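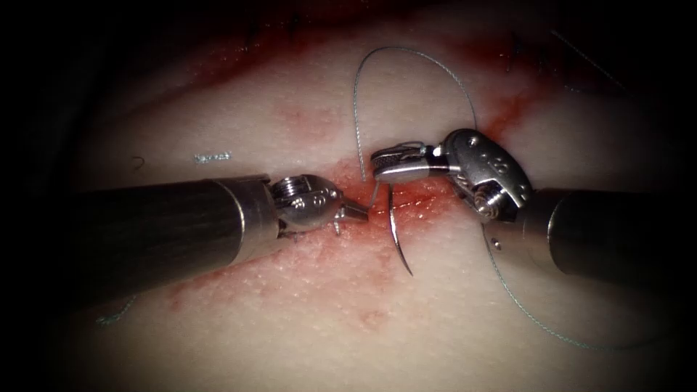

Curved suture needle

A curved suture needle is a surgical needle whose body follows an arc of a circle, used to carry a strand of suture thread through tissue so that the edges of a wound or incision can be drawn together. It is held in the jaws of an instrument and driven by rotation. Curved needles are used in nearly all deep suturing and in most skin closure, straight needles being kept for a few surface techniques where the tissue can be lifted and the needle passed by hand.

Contents
1 Parts
2 Curvature
3 Dimensions
4 Points
5 Materials
6 Attachment of the thread
7 Grasping and driving
8 Practice on tissue pads
9 Common faults
10 Disposal
11 See also

Parts

The needle is described in three sections: the point, the body and the end at which the thread is attached. The point runs from the tip to the widest part of the body. The body carries most of the length and is the section gripped by the jaws. The attachment end is either an eye or a swage, the latter being a hollow or channelled end closed on to the thread during manufacture.

The inner side of the arc is called the concave side and the outer the convex side. Several names for point types depend on which of the two carries the cutting edge.

Curvature

Curvature is stated as a fraction of a full circle. The usual fractions are:

1/4 circle. Shallow arc, used in eye surgery and other fine work near the surface.
3/8 circle. The common choice for skin. It needs a moderate turn of the wrist and is awkward in a deep or narrow space, where the wide sweep of the point has no room.
1/2 circle. Used in muscle, the layers of the abdominal wall and the gut. It can be turned in a smaller space than the 3/8 circle but requires more rotation of the wrist.
5/8 circle. Used in confined sites such as the pelvis and the mouth.

Compound curved needles have a tighter arc near the point than along the rest of the body. J-shaped needles have a straight shank and a hooked end, and are used for closing small deep openings. A half-curved or "ski" needle has a straight body with a curved point and can be passed down a narrow tube more easily than a full arc.

Dimensions

Four measurements are in general use.

Needle length is measured along the arc from tip to attachment end. This is the figure normally printed on the packet.
Chord length is the straight distance between the same two places. It governs the width of the bite.
Radius is the distance from the centre of the circle to the body.
Diameter is the thickness of the wire.

Two needles of equal length but different curvature have different chord lengths and will not take the same bite. A 32 mm half-circle needle has a chord of a little over 20 mm; a 3/8 needle of the same length has a longer chord and a flatter path. The depth reached by the half-circle needle is correspondingly greater.

A thicker wire resists bending and leaves a larger hole. Wire diameter is normally kept close to that of the thread, a large difference between the two being undesirable where the closure must not leak.

Points

Taper point. Round in section and narrowing to a sharp tip, with no cutting edge along the sides. It spreads tissue and is used in gut, vessels and other soft structures.

Conventional cutting. Triangular in section, with the third edge on the concave side. The edge faces the wound, so the thread may cut through towards the incision when it is tightened.

Reverse cutting. Triangular, with the third edge on the convex side. The flat inner face lies towards the wound and gives the thread a broader surface to bear on. Widely used in skin.

Taper cut. A short cutting tip on a round body, used in tough tissue that must not be split.

Blunt point. A rounded tip for soft, fragile organs such as the liver. Blunt needles are also used in some muscle closure to lower the risk of injury to the hands.

Spatula. Flat above and below with cutting edges at the sides, used to travel between thin layers in the eye.

Materials

Most modern needles are drawn from stainless steel wire. The alloy is chosen as a compromise between strength, meaning resistance to bending, and ductility, meaning the ability to bend without breaking. A brittle needle may snap and leave a fragment in the wound. A very ductile one may lose its arc part-way through the tissue.

Needles may be left bright or given a dark finish. The dark finish reduces glare under theatre lamps and can make the needle easier to pick out against pale or wet tissue, although a polished surface of either colour will still show a line of light along the curve. Many needles are also coated, commonly with silicone, to lower the force needed to pass them. The coating wears with repeated passes.

The body may be round, triangular, square or flattened. Flattening part of the body, sometimes with fine ribs running lengthwise, gives the jaws of the needle holder a more secure seat.

Attachment of the thread

An eyed needle is threaded by the user and draws a double strand through the tissue at the eye. It may be cleaned and used again, and becomes blunt with use. A French-eye needle has a slit into which the thread is pressed from above.

A swaged needle is supplied with the thread already fixed, so that only a single strand follows the body. It is intended for one patient and is discarded afterwards. In the controlled-release form the thread parts from the needle under a firm, straight pull, which saves time when many separate stitches are to be placed.

The swage is the weakest region of the needle. It should not be gripped, as the hollow section is readily crushed and the thread may come away.

Grasping and driving

The needle is held in a needle holder, an instrument with short, strong jaws whose faces are textured, often in a cross-hatched pattern, to stop the wire turning. The usual position of the grip is between one third and one half of the distance from the attachment end to the point. A grip nearer the swage gives a longer reach and less control. A grip nearer the point gives more force for dense tissue and leaves less of the needle to emerge on the far side.

In a standard pass the point meets the surface at a right angle. The holder is then rotated so that the body follows its own arc. Pushing the needle forward in a straight line drags the body against the side of the track, enlarges the hole and may bend the wire. When enough of the point has emerged, the body is taken behind the tip with forceps or with the holder and turned out along the same curve.

A second instrument is generally used with the first. It steadies or turns out the wound edge, receives the needle as it emerges, and helps to set it at the correct angle for the next stitch. The second instrument may hold the thread close to the swage and let the needle hang while its position is corrected — a method also useful in keyhole surgery, where the fingers cannot reach the needle.

Forceps should close on the body. Taking hold of the tip blunts it, often after a single contact.

Practice on tissue pads

Needle handling is taught on pads before it is attempted on patients. Pads are made of silicone, foam, gel or animal tissue. Silicone pads are clean and can be kept for long periods, but the material grips the wire more firmly than skin does. Animal tissue gives a more faithful resistance and must be kept cold, used promptly and disposed of as biological waste. A moist surface is of value in training, as wet thread slides and knots differently from dry.

In the teaching notes prepared at Jendstead by Lorna Baxter and Omprakash Grewal, the first exercise consists of 14 separate stitches along one straight incision, with entry and exit marks inked on both sides. The needle is released and taken up again after each stitch. Knots are left out of this exercise. The second exercise repeats the line with the other hand, and the third adds an instrument tie.

A later revision by Heather Yule placed the entry marks 6 mm from the edge of the incision and added a passage on re-arming, meaning the return of the needle to the correct position in the jaws. Learners were found to spend more time on re-arming than on the pass itself.

Common faults

Bending of the body. Caused by straight pushing, by twisting within the tissue, or by a wire too thin for the site. A bent needle should be replaced and not straightened, as the repeated strain weakens it.

Rotation in the jaws. Caused by worn faces, by a needle too small for the holder, or by a grip on a round part of the body.

Unequal bites. The needle enters and leaves at different distances from the incision, and the edges then lie at different heights.

Shallow path. The point is turned upwards too early. The edges tend to roll inwards when the thread is tightened.

Tearing at the hole. Caused by tension on the thread in a direction other than that of the track, or by a conventional cutting point in thin skin.

Disposal

Used needles are placed point first in a rigid sharps container. Needles are counted before and after an operation. Those used for practice are treated in the same way, including any used only on silicone, and are not returned to the packet.

See also

Forceps
Needle holder
Surgical knot
Suture materials
Wound closure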